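Encintado y envoltura protectora de objetos

De Manzano, enciclopedia abierta de oficios y cosas de casa

El encintado protector (también envoltura en solape, forrado con cinta o, en talleres, simplemente "vendaje") es la operación de cubrir un objeto alargado o voluminoso con vueltas sucesivas de cinta, film o lámina plástica. Cada vuelta pisa parte de la anterior. Se usa en mudanzas, montaje de escenarios, almacenaje de tubos y perfiles, jardinería, reparación de mangos y transporte de alfombras enrolladas. Color más común, el negro. También gris, transparente, verde en exteriores.

No confundir con el retractilado, que necesita calor, ni con el precinto, que solo cierra.

Terminología

Alma: lo que queda dentro. Puede ser rígida (un tubo, una barra) o blanda (espuma, manta, ropa).

Vuelta: cada giro completo alrededor del alma.

Solape o monta: la franja donde una vuelta cubre a la anterior. Se expresa en fracción del ancho, medio solape, un tercio, etc.

Remate: el final de la envoltura. Romo, plegado o en punta.

Arruga de tensión: pliegue transversal que sale cuando la lámina se estira desigual. En un cilindro regular casi no aparecen; en bultos, siempre.

Testa: la cara del extremo, redonda o plana.

En algunas zonas se dice "encamisar", aunque el término pertenece más bien a la fontanería y allí significa otra cosa.

Materiales

Lámina de polietileno. Barata, brillante, resbala. La negra aguanta mejor el sol que la transparente. Se vende en rollo o en saco abierto, y lo segundo es lo que acaba usando casi todo el mundo en casa: bolsas grandes de basura cortadas por el lateral. Sirve. Deja más costuras.

Cinta de vinilo. Elástica, brillante, se adapta a las curvas. Pega sobre sí misma mejor que sobre polvo. Con los meses el adhesivo migra y mancha.

Cinta de tela plastificada. Más gruesa, se rasga a mano. Mate o semimate según la marca. El borde rasgado suelta hilos, cosa normal, y si molesta se corta con tijera.

Film estirable. Sin adhesivo. Se agarra a sí mismo. Hay que darle tensión o no hace nada.

Fieltro y moqueta fina. No son envoltura propiamente dicha sino capa intermedia o forro de remates. Se deshilachan en el corte. Se ponen en las puntas para que no arañen la pared ni el suelo.

Cinta autofundente. De goma, sin pegamento, para tubería y cable. Cara. Fuera de ese uso no compensa.

El manual de almacén de Irnex, muy citado en foros de mudanzas, distingue entre envoltura "de viaje" (se quita al llegar) y "de estancia" (se queda puesta). La distinción es útil. En la de viaje, film o lámina con poca cinta. En la de estancia, cinta en toda la longitud o funda.

Preparación

Superficie limpia y seca. Quitar tornillos salientes si se puede, y si no se puede, taparlos con cartón doblado. Los cantos vivos rompen la lámina desde dentro y el roto se ve tarde.

El bulto se apoya en el suelo sobre moqueta, manta o cartón. Sobre baldosa rueda. Sobre hormigón se marca el plástico por la parte de abajo y luego hay que repetir esa vuelta. Los objetos de más de 105 cm se trabajan mejor entre dos personas, una gira y la otra lleva el rollo. Una sola persona también puede, más despacio, con el objeto calzado a los dos lados.

Si el alma es blanda conviene atarla antes. Cuatro ataduras bastan para una alfombra pequeña; se pueden dejar dentro. 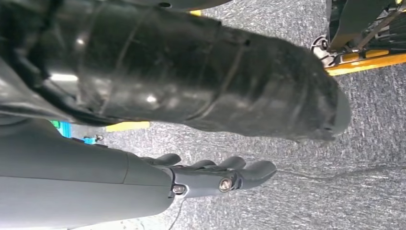
La primera vuelta se da a escuadra, sin avanzar, y se repite encima. Es el anclaje. A partir de ahí se inclina el rollo y se avanza con solape de medio ancho. Con menos solape queda bien el primer día y se abre al doblar. Con mas, se gasta el rollo.

La tensión tiene que ser constante. Es lo difícil. La mano que lleva el rollo va cerca del objeto, a un palmo como mucho, y el rollo se desenrolla pegado, no en el aire. Cuando se trabaja con el rollo lejos entran bolsas de aire y salen pliegues largos.

Sentido del solape: en objetos que van a quedar de pie a la intemperie, se empieza por abajo. Así las montas quedan como tejas y el agua resbala hacia fuera. En interiores da igual.

Al cambiar de rollo, pisar la vuelta vieja con dos vueltas nuevas. Al cortar, tijera o cúter, nunca tirón: el tirón estira el último tramo y ese tramo encoge después y se despega.

Remates

Remate romo. El más usado en cilindros gruesos. Se deja sobrar lámina, se pliega hacia el centro en gajos y se tapa con tiras cruzadas. Encima, si el objeto va a rozar, un trozo de fieltro.

Remate en punta. La lámina sobrante se retuerce y se ata. Rápido, feo, se engancha en las puertas.

Remate con tapa. Disco de cartón o plástico en la testa, sujeto con tiras en cruz y una vuelta perimetral. Para tubos huecos, obligado, o la punta se hunde al primer golpe.

Nabila Pelupessy, en su cuaderno sobre embalaje de utilería, describe un remate mixto: gajos plegados, capa mate encima y una última vuelta que muerde solo el borde. "El brillo es para el cuerpo, lo áspero para la punta", escribe. Tarda más. Aguanta varias entradas y salidas de furgoneta.

Aspecto y lectura de una envoltura

Una envoltura terminada dice bastante de cómo se hizo. Costuras a intervalos iguales, mano regular. Costuras que se juntan en un tramo y se separan en otro, prisa o cambio de persona. El plástico negro brillante exagera todo: cada arruga coge luz de los fluorescentes y parece peor de lo que es. El mate disimula. Por eso en escenario y en exposición se prefiere tela mate, que además no da reflejos al público.

Un abultamiento localizado suele ser un nudo, una hebilla o un cartón mal doblado. No se arregla desde fuera. Se abre, se corrige y se parchea.

Retirada

Film: corte longitudinal con cúter de hoja escondida, a lo largo y por la parte donde haya capa intermedia. Cinta de vinilo: desenrollar, no cortar, si lo de dentro importa. Con frío se pone rígida y salta en trozos. A 18 grados o más sale bastante entera.

Restos de adhesivo: alcohol en metal, aceite de cocina en plástico, nada en madera sin barnizar (se raspa en seco y paciencia). En textiles el adhesivo viejo rara vez sale del todo.

Usos habituales

Alfombras y toldos enrollados. El caso típico doméstico. No guardar más de 18 meses sin abrir, la humedad encerrada hace moho aunque por fuera no se note. Para estancias largas, tela transpirable y no plástico.

Tubos, barras, patas de mesa desmontadas. Se agrupan por largo, se ata el haz y se envuelve como pieza única.

Mangos y empuñaduras. Cinta de tela, solape de medio ancho, remate hacia el lado donde no empuja la mano.

Mazos de cable. Mejor tiras separadas que envoltura continua, para poder sacar uno. Si es continua, dejar holgura en las curvas.

Utilería. Troncos, columnas, bultos de escena. Alma de espuma o periódico, lámina negra, cinta.

Jardín. Protección de troncos jóvenes en invierno, solo con vendas de yute o papel; el plástico negro recalienta la corteza y se desaconseja. Retirar en abril.

Errores frecuentes

Envolver húmedo. Es el primero y el peor.

Empezar por el centro. Quedan dos sentidos de solape y uno de los dos siempre se levanta.

Usar precinto de caja. No estira, no sigue la curva, se raja por el borde.

Pegar cinta directamente sobre pintura reciente o barniz. Se lleva la capa al quitarla.

No marcar el contenido. Una vez forrado todo se parece, y más si es negro. Etiqueta blanca en la testa y otra en el costado, por si se apila. En el almacén de Fonside se añade una tira de color por sala de destino, sistema copiado luego en otros sitios con más o menos suerte.

Apilar los bultos redondos sin calzo. Ruedan, lo dicho.

Residuos

La lámina limpia va al contenedor de plásticos donde se admita film; consultar, porque cambia de un municipio a otro. La cinta con adhesivo, al resto. Mezcladas, al resto las dos. Reutilizar lámina es posible si se retiró desenrollando; la que se cortó a lo largo vale como mucho para cubrir suelo al pintar. El taller Jivovum guarda los tramos largos en rollo, con el brillo hacia dentro, y los gasta como primera capa en la siguente tanda.

Véase también

Embalaje. Film estirable. Nudo de haz. Enrollado de alfombras. Utilería.

Última revisión del artículo: 15 de octubre. Faltan referencias en la sección Usos habituales.

Este sitio utiliza cookies propias y de terceros para recordar tus preferencias y medir las visitas. Si continúas navegando aceptas su uso. Aceptar Configurar Más información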